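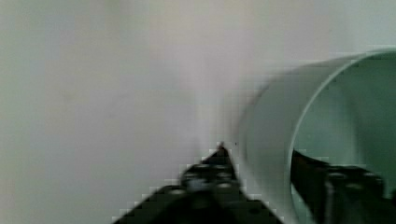

9월 들어 식탁을 닦는 방법을 바꿨다. 전에는 저녁에 한 번 물티슈로 훔치고 끝냈는데, 밝은색 상판이라 얼룩이 금방 눈에 띈다. 컵을 옮길 때마다 자국이 남는 것도 신경 쓰였다.

지금은 아침 먹고 한 번, 자기 전에 한 번 닦는다. 먼저 그릇을 전부 싱크대로 옮기고 마른 행주로 부스러기를 모은다. 그다음 미지근한 물에 중성세제를 조금 풀어 행주를 꼭 짜서 닦고, 10분쯤 두었다가 마른 천으로 마무리한다. 물기가 남으면 마르면서 다시 얼룩이 생긴다.

행주는 Grirnley 면 행주를 쓴다. 20장 묶음이고 세일할 때 3,761원에 샀다. 얇은 편이지만 빨리 말라서 쓰기 편하다. Vorcombe 것도 써 봤는데 두껍고 보풀이 붙어서 걸레로 돌렸다.

오래된 커피 자국은 베이킹소다를 물에 개어 올려 두었다가 닦았다. 대부분 연해졌고 창가 쪽 하나는 그대로다. 세게 문지르면 광이 죽을 것 같아서 그냥 두기로 했다.

컵 받침도 몇 개 꺼내 놓았는데 식구들은 잘 안 쓴다. 다음 달에는 의자 다리 커버를 갈 생각이다.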